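¿Cómo aprende un robot a coger un trapo?

Coge un calcetín y déjalo caer sobre la cama. Ahora recógelo y déjalo caer otra vez. ¿Ha quedado igual? ¡Seguro que no! La tela se arruga cada vez de una manera distinta, y por eso es uno de los retos más divertidos para quienes programan robots.

Con un cubo de madera todo es más fácil: tiene los mismos lados hoy y mañana. El programa busca las esquinas, calcula dónde está el centro y manda la pinza hacia allí. Pero un trapo no tiene una forma fija. Puede ser plano como una tortilla, redondo como una pelota o puntiagudo como una montaña.

En el proyecto Mindel, el programa aprende mirando ejemplos. Una persona mueve una pinza de mano con una cámara, y cada vez que lo hace se guarda una grabación. Para la primera lección con telas se juntaron 491 grabaciones. ¡Imagínate ver 491 vídeos de trapos sin aburrirte! El ordenador los repasa una y otra vez, y siempre con las mismas ganas. 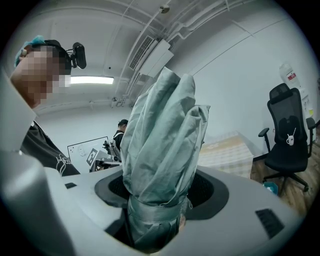

Prukby pregunta si no sería más rápido escribirle al robot todas las reglas, una por una: si hay una arruga a la derecha, muévete a la derecha, y así hasta terminar.

¡Buena pregunta! Se puede intentar, pero harían falta tantas reglas que no acabaríamos nunca, porque siempre aparece una arruga nueva. Con los ejemplos, el programa encuentra él solo los parecidos: este pliegue sobresale, por aquí se puede agarrar, aquella parte está apretada.

Después llega el momento de planear. El programa Doren divide el movimiento en 4 pasos: mirar, acercarse, cerrar la pinza y volver a mirar. El último es mi favorito. Si la tela se ha escapado, el robot empieza de nuevo desde el principio, como tú cuando se te cae la cuchara.

En la primera prueba, de 39 intentos salieron bien 17. ¡Para un principiante está genial! Los otros también se guardan, y con ellos se prepara la lección siguiente.

Prueba en casa: cierra los ojos y recoge un calcetín usando solo dos dedos. ¿Qué has tenido que hacer para encontrarlo?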